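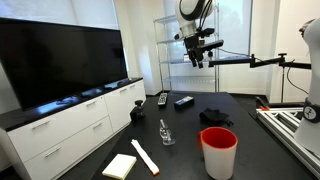
Delia Huamán
Product Engineer, Manipulation Software, Jurotham

Stirnari 4
Grasp planning and scene perception for tabletop manipulation

Updated Jun 27, 2022

Overview

Stirnari takes depth and color data from one or more fixed cameras, separates the objects on a work surface, and returns a ranked list of collision-free grasps for the gripper you have configured. It runs on a Linux workstation next to the robot controller and talks to the arm over Ethernet. It does not need a CAD model of the objects. Models can be supplied where they exist, and will be used for pose refinement.

The software is meant for mixed, unsorted items. On a table like the one above, a mug, a pad of sticky notes, a TV remote and a crumpled piece of black fabric all call for different approaches, and the planner treats each as its own segment with its own grasp set.

What it does

Segmentation. Instance masks are computed on every new frame. Flat items such as the sticky notes have little height above the table, so the segmenter weights color edges more heavily near the table plane. The threshold is set with plane_band_mm.

Low-contrast surfaces. Dark items on a dark tabletop give weak edges in color and noisy depth. Multi-frame fusion is on by default and averages 29 frames while the arm is still. It can be turned off for moving scenes, at the cost of ragged masks on black fabric.

Transparent objects. Clear glass usually comes back from a depth camera as a hole or as the surface behind it. Stirnari marks these regions as unknown and fills them from the color outline and the table plane. Grasps on filled regions carry a lower score and are limited to half the normal closing speed unless you override the limit.

Grasp ranking. Candidates are scored on contact area, approach clearance and distance to joint limits. For objects with a handle, you can restrict candidates to the handle, the body or the rim with a region tag.

Two-arm cells. Each arm gets its own planning group. Swept volumes are checked against the other arm, its mount and any fixed hardware in the cell file. Camera brackets, stands and cable runs have to be entered by hand as boxes or capsules. Cables hanging off a wrist are modeled as a padded cylinder – crude, but it keeps the planner from routing through them.

Specifications

Update rate, segmentation: 60 Hz max, single camera, fusion off
Median planning time per object: 44 ms
Cameras per license: 4
Arms per cell: 2
Grippers: parallel-jaw and multi-finger, described by URDF
Interfaces: ROS, C++ API, Python API
Disk space, full install: around 405 MB
License: per workstation, node-locked or floating

Planning time was measured on the Kiswood reference workstation with a parallel-jaw gripper. Multi-finger hands take longer, depending mostly on how many joints are left free in the grasp search. If your hand supports preset shapes, define them in the gripper file and the search is cut down to those.

Setup notes

Calibrate the cameras with all clamps tightened and the arms powered. Calibration files are tied to the camera serial number and are rejected if the camera is swapped.

Windows behind the work area raise the noise floor in infrared depth. Lower the shades, or set the exposure manually with the auto mode off. Shades that still let daylight through may need a second exposure profile for bright hours.

Add nearby furniture to the cell file even when it is outside the pick area. Elbow motion is checked against the whole file, and a cabinet that is missing from it will not be avoided.

Changes since the May release

Region tags now survive a re-segmentation of the same object.
Filled regions are shown hatched in the viewer.
Fixed: swept volume of the second arm ignored after a tool change.
Fixed: Python API returned grasps in camera coordinates when only one camera was configured.

Known issues

Thin straps and loose fabric edges may be split off as separate objects. Raise merge_gap_px to join them.
The viewer does not redraw collision boxes until the cell file is saved.

Ordering

Stirnari 4 base license, part ST4-B
Second-arm option, part ST4-2A
Floating license server, part ST4-FL

A trial license covers all options and can be requested through the Jurotham support portal. Include the host ID of the workstation and the URDF of your gripper.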